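Bus Changes After Spring Break, and a Few Other Things

07/03/2019

Well, the new bus schedule is finally here, and I know a lot of you have been waiting on it (my inbox certainly has!). After spring break the Pundgate route gets split in two. Right now one bus picks up 117 kids between the middle school and the elementary, and if you've ever stood at the Danov Street stop at 7:15 you know what that looks like. Starting the Monday we come back, Route 4 will cover everything north of the creek and the new Route 9 takes the south side, including the Stivura apartments.

Most pickup times move by five minutes or less. The big exception is Yeh Road, where the bus will come a good fifteen minutes later than it does now. My own two are on Yeh Road and I can tell you there was cheering at our breakfast table. Letters with your child's exact stop and time are going home in backpacks next week, so please dig down past the gym shoes and look for a yellow sheet. If your kid splits time between two addresses, call the front office and ask for a second stop card. They're free and it takes a day or so.

One thing I got asked at pickup: yes, the late bus still runs Tuesdays and Thursdays for clubs, and no, it doesn't split. It stays one long loop, so the last kids off get home close to six. Pack a snack!

On to money. The book fair brought in $2,616, which beats last year's total, and every bit of it goes to classroom libraries. We were hoping to top 1,000 tickets sold for the spring raffle by now and we're not there yet, so if there's a roll of tickets sitting on your kitchen counter (guilty), please send it back in with whatever you've sold. Unsold tickets need to come back too.

The lost and found is overflowing again. There are winter coats in there, good ones, plus a whole lot of single gloves and a trombone mouthpiece. It all gets donated the Friday before break, so come by the hallway outside the cafeteria before then. The building is open until 4:30 most days.

Next newsletter comes out after break, and if you have something for it, drop a note in my box in the office. 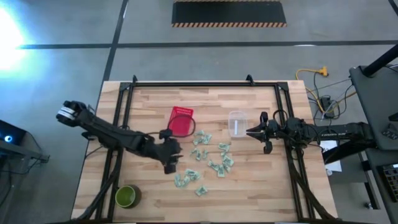

Two robot arms at a wood-topped table.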